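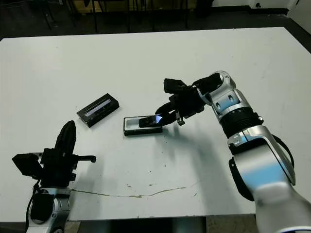

Dos brazos, dos estuches negros y una pieza pequeña entre los dedos de la pinza.

La primera norma de la célula de Fluvbridge cabe en una línea: ningún brazo entra en la mitad de mesa del otro si no lo ha pedido antes. Parece poca cosa hasta que uno pasa una mañana leyendo el cuaderno de buenas prácticas que Garkier ha publicado para el trabajo bimanual con objetos pequeños, y entonces dan ganas de reescribir todos los procedimientos del taller. ¡Treinta páginas, y se leen de un tirón!

El texto dedica siete reglas a la manipulación, y la mayoría tiene que ver con la paciencia. La pinza se detiene antes del contacto y se aproxima después a velocidad reducida. El brazo que no trabaja espera abierto, vacío y con los dedos a la vista del operador. Los estuches se colocan separados, con sitio para que la mano robótica pueda retirarse sin arrastrar nada (quien haya visto una caja salir patinando por una mesa lisa lo agradecerá).

Me entusiasma sobre todo el capítulo de la superficie. Una mesa blanca y mate ayuda mucho a las cámaras, pero las marcas de uso también entran en la imagen, así que el cuaderno pide fotografiarla al comienzo de cada turno y guardar esa toma junto al registro. En Oksanen lo hacen desde diciembre y ya lo han incorporado a su propia lista de arranque, que tiene cuatro puntos y está pegada junto a la puerta. 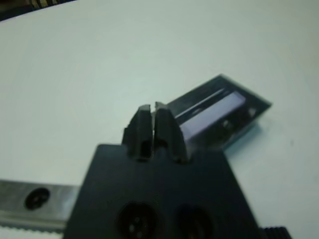
Los dedos, casi cerrados, junto al extremo del estuche.

Luego está el agarre. La recomendación es tomar las cajas rígidas por el extremo corto y dejar libre la cara superior, de modo que las ventanas y las superficies brillantes no reciban presión. Los reflejos merecen apartado propio: un brillo sobre plástico transparente puede confundirse con un borde, y por eso se exigen tres lecturas coincidentes de la posición antes de cerrar los dedos. Olley propuso rebajarlas a dos para ganar ritmo, y la discusión que siguió, recogida en un anexo, es de lo mejor del documento. 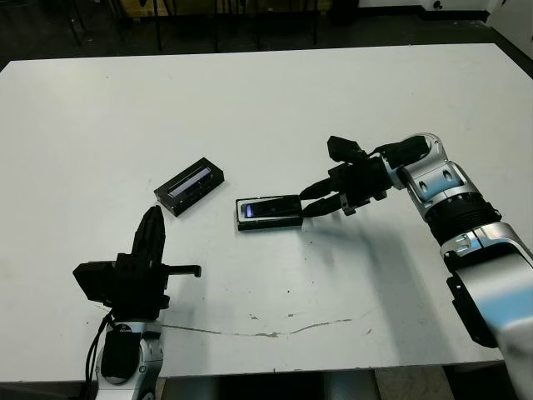
Desde Olley insisten en que la tercera lectura debería depender del objeto, y que una norma igual para una caja opaca y para una tapa transparente acaba saltándose en los días de prisa. Tienen parte de razón, y el cuaderno deja la puerta abierta: permite rebajar la exigencia si el taller documenta sus propios ensayos y los repite cada vez que cambia de pinza. Fluvbridge ha preferido, de momento, conservar las tres.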